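Section 7. Working limits and safe practice around the arm

7.1 What this section covers
The rules below apply to every Skedano cell set up at the Nakudville site, and to anyone using the Ranard arm guide as a starting point. The supplier's sheet says the arm is "safe for shared work." Treat that as a sales line. A risk assessment belongs to a whole job, with its tool, its load and the surfaces around it, and the sheet covers none of those.

7.2 Before the first run
1. Read the assessment for the task you are about to run. If it was written for a different gripper, stop and ask for a new one.
2. Set the speed limit to 138 mm per second for all teaching and first runs. The default is higher. Leave it alone only if you have a signed reason.
3. Press each emergency stop in turn and check that the arm holds. A green light on the panel does not count as a test.
4. Walk the full reach with the arm powered down. Mark any spot where a hand could be caught between the tool and something fixed.

Note: Force limiting is often quoted as if it settles the matter. It was measured on a flat pad. Edges and narrow fingers press on a much smaller area, and the number on the sheet tells you little about them.

7.3 Approach to racks and fixed metal
Clearance rules get bent most often near racks, usually by someone who wants to save a second per cycle. Come in from above, slow down before contact, and keep people's hands off the rack while the arm is live. With a load resting on parallel metal rods, like the pink one under the gripper, the gaps between the rods and the clips along them are all places to snag a fingertip or a sleeve. Add the raised steel panel beside them to your pinch point list too.

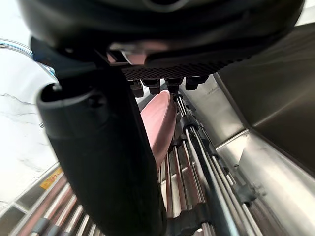

5. Teach the release point with no load first, then with one.
6. Log any touch between finger and rod, even a light one.

Caution: Do not raise the force limit to clear a false stop. Find the cause.

7.4 Rechecks
Repeat steps 3 and 4 every 315 hours, and after any tool change. The Malik log sheet allows 4000 - we have seen no test data to back that up, so use the shorter figure.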